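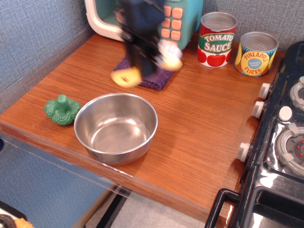
Weekly inspection, toy kitchen cell, Tostesis lab, Pendville
Inspector: Iveta Kollár
Reviewed: Vitória Baptista
Arm powered down for items 1 to 5, jogged at reduced speed for the rest.

1. E-stop, operator side. OK. Latches and releases cleanly.
2. Mounting bolts, arm base. OK. Paint marks aligned.
3. Arm cable. OK. No chafing at the clamp. Keep the loop slack enough for full wrist travel.
4. Fingertips. Wear on one pad, left in service. Replace at 3000 cycles or at the first visible split.
5. Clear guard strip, front edge of counter. OK. Wiped on both faces. No cracks at the fixings.
6. Gripper opening. Measured 102 mm against the cell sheet value of 102 mm. OK.
7. Homing. OK. 30 repeats, no faults logged.
8. Marker on gripper. Corners flat, no lifting. Do not clean with solvent.

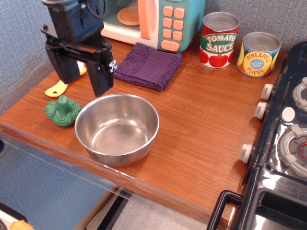
Does the marker have to be recalibrated after a fingertip change?
Only if the marker or its bracket was moved. A pad swap alone needs a new finger offset, entered on the Plodel settings page.

9. Prop layout. Bowl, towel, broccoli, banana and both cans checked against the layout sheet. Stove and microwave stay at the back and right edges and are not to be shifted for cleaning.
10. Downward clearance. OK. Soft limit stops the fingers above the bare counter. Repeat the check after any change of finger length.
11. Controller log. 196 entries since last inspection, all informational. Archived.

Open items
Spare pads: one set left. Order from Teixeira before November.
Item 4: recheck Sunday, before the long run. V.B. to sign off.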